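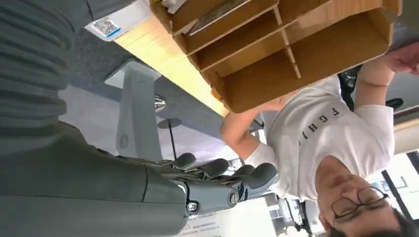
Section 4: Running the handover table on open day

Welcome to the best station on the Oslow floor! Visitors get to pass things to the robot and the robot gets to pass things back, and people will line up twice for it. Set-up is easy once you've done it through. Notes in this section come from Cristian Correa and cover the Nulesar arm with the Ondo hand controller.

4.1 Before the doors open

1. Switch on the controller and wait for the steady tone.
2. Run the finger exercise from the Demo menu. Every finger should open and close fully.
3. Set grip force to 110. The slider goes up to 200, but leave that for the workshop.
4. Put the divided box within easy reach of the host's chair, with the small packets in the front compartments.
5. Tape down any loose edge on the floor where visitors will walk.

Note: The cycle counter should be under 4,000. Ours read 3,728 after the May visit, so check it before you start and book a service if you're close.

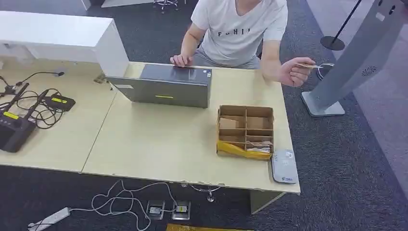 Host's side of the table, with the divided box on the desk and the kiosk stand alongside.

4.2 The handover

1. Sit across the desk from the arm and tell visitors what you're about to pass. Kids love guessing which finger will move first.
2. Pick Receive on the controller. The hand opens.
3. Pinch the packet at one end and offer the other end to the hand. Go slowly, and stop when the tip is between the fingers and thumb.
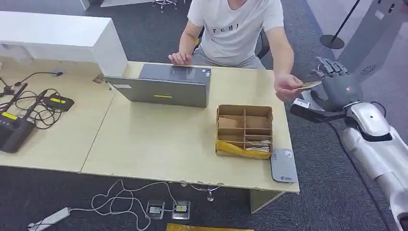 4. Wait for the double beep, then let go. Don't tug to test the grip, as the hand reads a tug as a request to give the packet back (a lovely trick, but save it for step 5).
5. Pick Return, hold the packet lightly and give it a gentle pull.

Caution: Keep sleeves, lanyards and long hair away from the fingers and wrist. One visitor at a time, and the host stays seated in reach of the stop button.

Caution: Don't offer anything with a sharp edge, or any drink.

4.3 If the hand won't close

Pick Release, take the packet away and start again from step 2. If it happens a second time, restart the controller and repeat the finger exercise. Jhair Villca at the Bermúdez desk has the spare cable and is very happy to come over and have a look.

Revised 10/03/2019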